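Returning to Evening Classes at Trasbridge
2021-08-08

The adult evening program at Trasbridge reopened its registration this month, and I have enrolled for a second year of bookkeeping. Several readers of this blog have written to ask whether the program is suitable for people who left school a long time ago. The following remarks are offered in reply and represent my own view only.

The course is held in the Drotside building, a short walk from the bus station. Each class lasts 70 minutes, with two classes per week. Students are expected to complete the assigned reading beforehand, and the instructors do ask about it. I found the first month difficult. My arithmetic was adequate, but I had forgotten how to study, and I had to learn again how to take notes that would still make sense a week later.
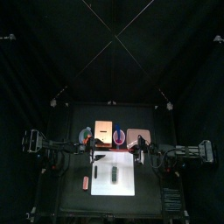

Trasbridge Adult Learning – Evening Students' Association

Fees remain a concern for many applicants. The registration fee is $53, payable at enrollment, and textbooks are extra. Used copies of the Modise workbook are accepted in the first-year course, provided that the answer pages have not been filled in. I purchased mine from the shelf outside the library and erased a good deal of pencil before the term began.

Applicants should also consider the journey home. Those who live in Grerkley will find that the last bus leaves shortly after the second class of the evening ends, and it is not held for late students. I missed it twice last year. The parking lot is free after six, although the upper section floods in heavy rain and is best avoided.

With regard to examinations, I would advise new students to sit the practice paper, even if they feel unprepared. It is marked with written comments, and mine were of more use than my grade – particularly those concerning depreciation, a subject I had misunderstood from the start.

Registration closes at the end of August. Forms are available at the front desk in Drotside, and must be returned there in person with proof of address.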